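Clornlow Opens Flooring and Storage Showroom, Adds Free Planning Service for Small Workrooms

August 15, 2023

Clornlow, a supplier of flooring, benches and storage for home workshops and small businesses, has opened its first public showroom and started a free room planning service for customers fitting out spaces of up to 400 square feet.

The showroom is in the former Prurnent printworks, a brick building that stood vacant for several years before Clornlow took over the ground floor in June. It has 2110 square feet of display space, a sample library and a counter where customers can order cut-to-length boards and trim. Until now the company sold only by mail and through a handful of independent dealers.

"People kept asking where they could come and stand on the floor before they bought it," said Birsen Baysal, managing director of Clornlow. "We would send out a sample the size of a paperback, and they would call back and say they still could not tell what a whole room would look like. Fair enough. Now they can come in."

The sample library holds 217 floor finishes, including plank, cork, rubber and sheet products. Samples can be borrowed for up to two weeks against a small deposit. Larger panels, each covering a full square yard, can be viewed in the showroom but are not available for loan.

Room planning at no charge

Under the planning service, customers bring in or send the measurements of a room and receive a floor layout, a materials list and a written estimate. The plan shows the direction of the boards, the position of joints, and where baseboard has to be cut around fixed furniture. There is no obligation to buy, and customers may take the plan to another supplier.

Helge Lie, who heads the planning desk, said most requests so far have come from people turning a garage, a spare bedroom or a back office into a workroom.

"The usual mistake is to buy the floor first and think about the storage afterward," Lie said. "Then a cabinet goes in, it sits over the one spot where you need access, and the whole thing has to come out again. We ask people to tell us where the bench and the shelves will stand before we draw a single board."

Clornlow tested the service with 107 customers before the opening. Changes made after the trial include a shorter measuring form, larger print on the materials list and a separate page for storage. The storage page lets customers mark which items they need within reach of the bench and which can go elsewhere in the room.

The company recommends sorting small parts by color – one bin color for each type of job – and keeping open compartments at bench height. Lidded boxes are better suited to high shelves, where dust is more of a problem than access.

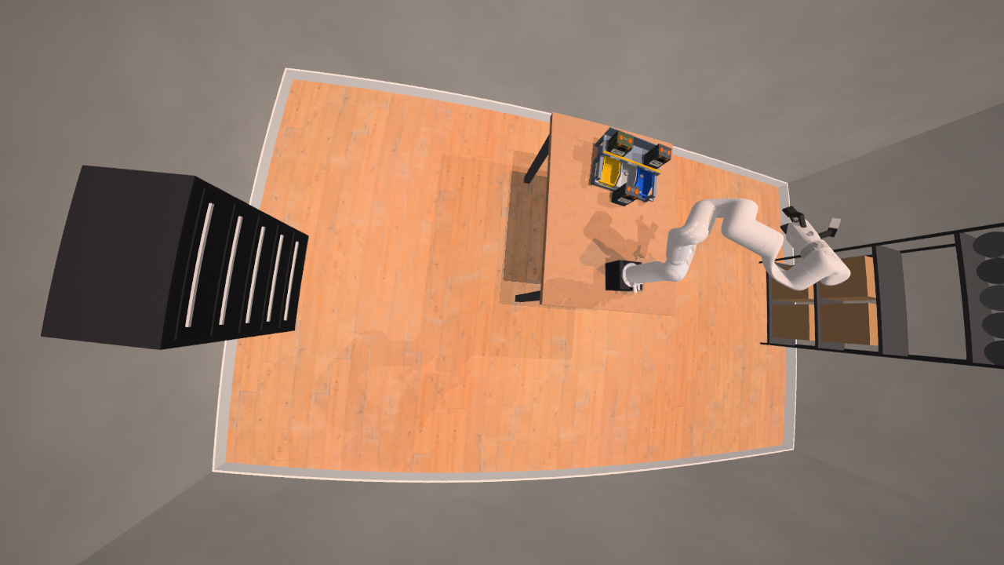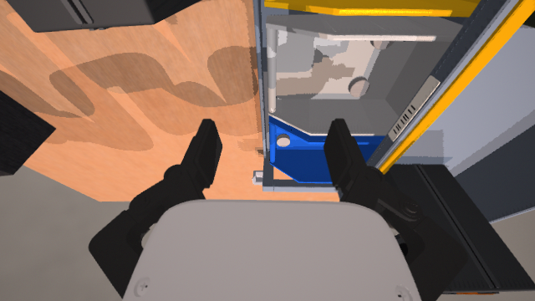 New products

Two product lines are being introduced with the opening. Thân is a range of narrow floor planks in four light shades, supplied unfinished or with a matte oil finish. Trumero is a system of open frames and pull-out bins that can be fixed to a wall or stood on a bench. Both are in stock at the showroom and can be ordered by mail. Dealers will receive their first deliveries next month.

Godfrey Shirima, who led work on both lines, said the Trumero frames were made to the same depth as a standard wall cabinet so that customers could add them to a room they already have. Replacement bins will be sold singly.

Classes and hours

Clornlow will hold evening classes at the showroom on laying plank floors, fitting baseboard and repairing scuffed or worn boards. Each class is limited to 12 people and will be taught by Angelica Manalo, a flooring installer who joined the company this spring. Tools and materials are provided. Participants should wear closed shoes.

The showroom is open from 9 a.m. to 5 p.m. on weekdays. Planning appointments last 45 minutes and should be booked ahead, although the desk will take walk-in visitors when a planner is free. Parking is behind the building, with step-free access through the side door.

About Clornlow

Clornlow supplies flooring, workbenches and storage products to households, schools and small firms. The company is privately owned.

Media contact

Ebony Kereama
Press Office, Clornlow
Product samples and interviews are available on request.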